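Subject: Re: [sim-teleop] Recording by hand vs. by remote in the board scene
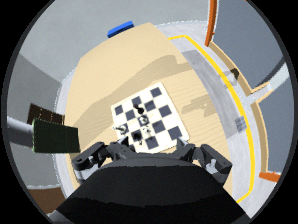

1. Where things stand

The wrist view from the board scene is at the top of this message. It is rendered, like everything else in the Drilluddale set, and it is the same view the operator gets in the headset. I'm putting it first so that people who haven't opened the scene can follow the points below.

The piece set is the small one, black and white, and the board sits at an angle to the table. The angle is left as it is at load time. Please don't straighten the board before recording. We want the fingers to come at it from more than one direction, and the policy trained on the straight board did badly as soon as we turned it.

2. Reply to the earlier message

On 20th April the poster from the Warka group wrote:

> We have been going through the first batch from the board scene and have
> a few questions before we put more operator hours into it.
>
> First, is there still a plan to record by hand guiding as well? Our
> people find it a lot easier to take hold of the arm and move it than to
> drive it with the controllers. With the controllers they overshoot, and
> then they spend half the episode correcting.
>
> Second, the white pieces are hard to make out when they stand on the
> light squares. Two of our operators closed the fingers on nothing
> because they misjudged where the piece was. Should those episodes be
> thrown out?
>
> Third, some of the pieces in our starting layouts are not upright. Is
> that on purpose? And does a piece that hangs over the edge of the board
> count as on the board?
>
> Last, what is the limit on episode length? The notes say one thing and
> the recorder does another.

Taking these in order.

Hand guiding: yes, but only on the real arm, and only for the approach. You can't take hold of a simulated arm, so for this scene it has to be remote control. What we have done in the past is record a hand-guided motion on the bench, then replay the joint path in the simulator through Turnura. It works for large motions. It does not work well for the last bit before the grasp, because the person's hand adds small pushes that make no sense without the person. We got 100 replayed episodes out of it in December and kept 10. I would not spend more time on it.

For the overshoot, turn the motion scale down. The default is one to one, and that is too much for pieces this small. Set it to a third once the gripper is over the table, and have the operator clutch out and re-center more often. It feels slow for the first hour. After that most people stop noticing.

White on light squares: I agree, it's a problem. You can see it in the render, where one of the white pieces is on a pale square and its outline more or less goes into it. The dark pieces have the same trouble on the dark squares. We talked about changing the colors and decided against it, as the real board will be no kinder. Keep the failed grasps as long as the operator recovers and finishes the task. Mark them with the "retry" flag. If the operator gives up, discard the episode.

Pieces not upright: on purpose. The layout script drops the pieces from a small height and lets them settle, so some lean and some end up on their sides. A piece whose base is on a square counts as on the board, even if the tip sticks out past the edge. If the base is off the board, it's off.

Shadows: you didn't ask, but someone else did off list. The wide shadows over the wood are left in. Operators should go by the fingertips and the near edge of the board when lining up, and ignore the shadows.

Length limit: the recorder is right and the notes are out of date. The cap is 2,000 steps. Anything over that is cut and saved with a warning, and the cut ones should not be uploaded.

3. Counts

After removing duplicates we have 2,277 episodes in the shared folder for this scene, all by remote control. That includes the retries. It does not include the replayed ones, which live in their own folder and should stay there.

4. What I need from each group

– Use the current build of Jibrin. The older one writes the gripper opening with the wrong sign, and we only find out when training fails.

– Start every episode with the gripper open. A few came in with it half closed and the operator opening it on the way down.

– Write down the motion scale in the session file. If you change it partway through, start a new session.

– Let new operators have a practice session that doesn't get saved. Their early episodes are mostly them learning the clutch, and the policy picks up the pauses.

I still owe the list an answer on whether we log head motion from the headset. My own view is that we should, but it makes the files a good deal bigger and I want to check the storage first. If anyone has objections to the one-third scale, please post them here before your next session.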